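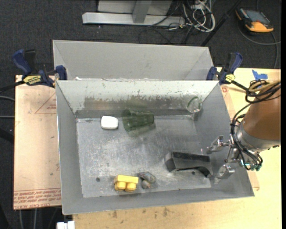 A grey metal bin with a green cup and other small objects inside.

Planting is the easy part
Aug 1, 2024

Every year in October the companies in Torkton send their workers to the hills to plant trees. I have joined this activity five times with my own employer, Ceseck, and I enjoyed it each time. We get a shirt, a packed lunch and a young tree, and in the afternoon we go home tired and pleased. I would like to say, with respect to the organisers, that I think we are doing it in the wrong order.

Last year 1,217 seedlings were planted on the slope above the Lindqvist road. This number was printed on the banner and later in the company newsletter. What was not printed anywhere is how many of them are still alive. In May I walked up there with my daughter to look for our row. We found the bamboo sticks, and beside many of them there was only dry grass. Goats had been in the lower part, and the upper part had received no water since the rains stopped.

A young tree needs care for at least two dry seasons. Somebody must cut the grass around it, repair the fence and carry water up the hill. This work is not expensive. Grullent, the nursery which supplies our seedlings, offers a care contract for 40 a month for one plot, and I am told only one company has ever signed it. The rest of us pay for new seedlings again the next year, and we plant them in the same holes.

My proposal is modest. Let each company plant fewer trees, perhaps 70, and keep the same plot for several years. Let the workers have one paid morning in the dry season to visit it, with tools and water, even if no photographer comes. And let the newsletter print the number of living trees next to the number planted. I believe many of my colleagues would be glad to do this. Some of them already ask me in the canteen how "their" tree is, and I do not like to answer.

The meeting for this year's planting will be held soon, and the seedlings are not yet ordered. There is still time to change the order form and ask Grullent for the care contract as well.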